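De: Celeste Arruda
Para: lista manipulacion-bimanual
Fecha: 27 de enero de 2022
Asunto: Re: tapas, pinzas de mano y el dichoso 42 %

Hola a todos, y hola, Josefien:

Josefien Brouwer escribió:
> He leído el resumen que colgasteis de Porer y me queda una duda gorda.
> Decís que la política entrenada con demostraciones de pinza de mano
> abre recipientes con tapa a presión mejor que la entrenada con
> teleoperación, pero los dos conjuntos no tienen el mismo tamaño. ¿No
> estaréis midiendo simplemente que tenéis más datos?
>
> Segunda cosa: ¿qué veía la red? Si cada pinza lleva su cámara y no hay
> vista externa, me cuesta creer que sepa dónde está la otra mano.
>
> Y una tercera, más de taller: ¿cambiáis las almohadillas de los dedos?
> En Castov nos duran poquísimo.

Gracias por leerlo con lupa, que para eso lo mandé. Voy por orden, aunque la primera me va a llevar un rato.

Lo del tamaño: tienes razón a medias (me duele escribirlo). El conjunto completo de pinza de mano tiene 1.438 episodios y el de teleoperación solo 212, y así comparados no vale para nada. Lo que no quedó claro en el resumen, culpa mía, es que el 42 % de aperturas completas sale de un entrenamiento recortado a 212 episodios sorteados, o sea, los mismos que el otro. El modelo grande va aparte y todavía no he puesto su cifra porque Carrilho, el banco donde evaluamos, estuvo parado desde que cambiamos el controlador y no me fío de mezclar pruebas de antes y de después. En cuanto lo repita todo seguido os lo paso.

Ahora bien, «mismo número de episodios» tampoco quiere decir «misma cantidad de información», y ahí es donde me gustaría que me discutierais. Con la teleoperación la gente va despacísimo, para, recoloca, vuelve a parar... y la política aprende a pararse también. Con la pinza en la mano el gesto sale casi de un tirón. Probé a quitar los tramos quietos de la teleoperación y la diferencia se acorta bastante, pero sigue ahí. Mi sospecha es que lo que queda viene del contacto: cuando aprietas tú el gatillo notas en los dedos si la tapa cede, y corriges antes de que se te escape. Eso no lo grabamos como fuerza, pero se cuela en la trayectoria. No tengo forma limpia de demostrarlo todavía, así que tomadlo como lo que es, una corazonada con gráficas.

Sobre la vista: exacto, cada pinza lleva la suya y no hay cámara externa. Yo también era muy escéptica al principio. Lo que pasa es que en esta tarea las dos pinzas trabajan sobre la misma pieza, y en cuanto hay contacto la otra suele entrar en plano. Os pego un fotograma, que se entiende mejor que mi explicación:
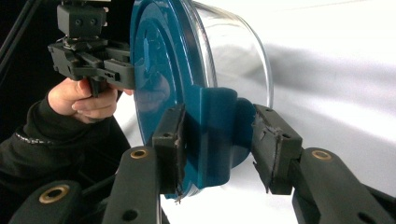
Las dos pinzas sobre la tapa azul; detrás, el recipiente transparente.

Fijaos en que la de arriba muerde el borde y se ve hasta la mano en el gatillo, mientras que los dedos de la de abajo cogen la tapa cerca de la pestaña. Con esa información la red puede situar una pinza respecto a la otra sin que nadie se lo diga, al menos en esta fase. El problema gordo lo tenemos en la aproximación, cuando cada cámara mira a su aire. Ahí metemos la pose relativa entre pinzas como entrada adicional, calculada con el seguimiento visual de Flokum (nuestro paquete, el que algunos ya sufristeis en septiembre). Sin esa entrada las pinzas llegan descoordinadas, una aprieta antes de tiempo y el recipiente sale de paseo por la mesa. ¡Tengo vídeos muy graciosos!

Lo que sí me preocupa, y no lo preguntas pero te lo cuento igual, es la mano. En las demostraciones aparece mano y manga, y en el robot no va a haber ninguna de las dos. De momento tapamos esa zona con una máscara fija, tanto al entrenar como al ejecutar. Es una chapuza y se come un trozo de escena que a veces vendría bien, sobre todo con objetos grandes. Probamos a rellenar la zona con un modelo generativo y fue peor: dejaba unos bordes raros y la política se agarraba a ellos como si fueran la tapa. Si alguien tiene algo mejor, soy toda oídos.

El otro dolor de cabeza es el plástico transparente. La tapa se localiza de maravilla, pero el cuerpo del recipiente sobre fondo blanco es casi un contorno y poco más. Para tirar de la tapa da igual; para volver a cerrarla, que es la fase 2 del protocolo, no da igual en absoluto. Por eso en el resumen no hay ni una palabra sobre cerrar.

Y las almohadillas... mira los dedos de abajo en la imagen y verás que tampoco somos un ejemplo. Los bordes acaban deshilachados y con jirones. Las cambiamos cuando empiezan a resbalar, sin más criterio, y sospecho que eso mete ruido entre sesiones. ¿Vosotros apuntáis cuándo las cambiáis? Yo empezaría a hacerlo ya mismo si alguien me pasa un formato de registro que no sea un suplicio. También me interesa saber qué material usáis en Castov y si lo pegáis o lo atornilláis.

Me queda por subir la lista de los episodios sorteados, con la semilla, para que podáis repetir el recorte. La dejo en la carpeta de Porer junto con el guion que quita los tramos quietos; el umbral de velocidad está puesto a mano, así que toqueteadlo sin miedo y contadme qué os sale.

Un abrazo,
Celeste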